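Jul 20, 2023
Handheld gripper kit review, entry 4
Ada Tedesco

Carried on with the Piturix pair today. Cloth folding this time, shirts only. Butden wants a yes or no on the kit before they put money toward a second set, and the loan from Fabbri runs out before December, so I would like most of the cloth work done well ahead of that.

Setup went faster than last time. Both units paired on the first try after I did them one by one. If you switch them on together the left one sometimes takes the right one's ID and you don't find out until you look at the files. The manual has a line on this in the back, under charging, for some reason. I wrote it on the lid of the case.

Task for the day: polo shirt flat on the table, both sleeves in, sides in, hem up to the collar. Two hands, one unit each. Start with the shirt spread out, front up, collar away from you. 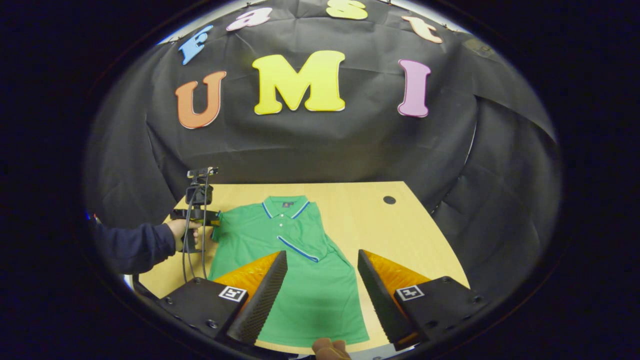
The sleeves are the slow part. Knit fabric bunches when the fingertips come down flat, and you end up pushing it across the table before you get hold of it. Coming in at a steeper angle works better. Pinch, lift a little, then travel. The hem is easy by comparison because the free edge goes straight between the jaws.

Grip surface is good on knit. I had more slipping with the tea towels in entry 2, which are smoother. I would still ask Fabbri whether they sell a softer finger, since these are a bit stiff for picking up one layer when there are two. I got both layers more often than I wanted.

Weight is fine for short stretches. After a long run my right wrist was sore and I was starting to let the unit rest on the table between moves, which shows up in the motion as a flat spot. Suggest we swap operators more often. The trigger spring on the right unit feels heavier than on the left. Could be wear, could be how they ship. Asked Ostitz to check theirs.

Tracking dropped out once, when I turned the right unit nearly upside down to tuck a sleeve under. Run 1642, marked bad. It came back by itself but I restarted anyway to be safe.

Software side: export is still clumsy. It asks for a destination folder every time and forgets it. Playback is good, though, and scrubbing through both hands together saved me a lot of looking back and forth. I'd pay for that part alone.

Leaning yes on the kit for cloth - not decided on the support plan, which costs too much for what they answer by email.

To do:
Send the trigger question to Fabbri with the serial numbers
Repeat the shirt task with a long-sleeved one
Get a second charger, the one in the case gets hot
Move run 1642 out of the main folder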